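Tire pressure and rolling resistance on the commute

I ride from Flososstead to Zoltuvbridge and back on weekdays. Over the summer I changed one thing on the bike, the tire pressure, and logged the results in a spreadsheet. The bike is a steel Jado with 2 inch tires and a rear rack. The bag weighs the same every day, give or take a lunch.

The old number was 47 psi front and rear. I got it from a chart years ago and never questioned it. At that pressure the bike felt fast, mostly on account of the buzz coming up through the bars. The buzz is energy that went into shaking me.
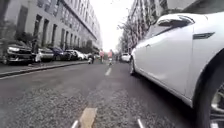 City end of the route, white car alongside.

Method: a coasting test on the Godoy hill. Start from a standstill at the water main cover, no pedaling, hands on the hoods, same jacket. Note where the bike stops. I went out on Sunday mornings before seven, when the air is usually still, and threw out any run with a noticeable wind. Gauge readings were taken at the bottom of the hill after the tires had been outside for half an hour. My pump gauge reads high, so I used a separate digital one.

The stopping point moved farther out as I let air out, up to a point, and then came back in. The best average was 363 yards. Below that pressure the rear tire started to squirm in the one bend, and I stopped there. 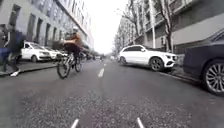

What I changed

The front now runs lower than the rear. Most of my weight and all of the bag sit over the back wheel, so equal pressures never made sense. I check both tires on Monday with the digital gauge and top off on Thursday. Butyl tubes lose a little in between. Latex would lose more, and I don't want to pump every morning.

I also replaced the rim tape, which had shifted and exposed a spoke hole. It had nothing to do with the test but I was in there anyway.

The odometer says 1492 miles on this rear tire. The center tread is squared off slightly. No cuts.
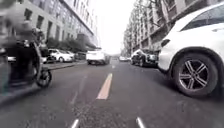

Still open

Wet pavement. All the runs were dry. I would expect the same ordering with shorter distances, but I have no data yet. Cold is the other one, and I will repeat the hill test in November with the same tires if the rear one lasts.

The spreadsheet needs cleaning up before I post it. Two of the columns are in the wrong units.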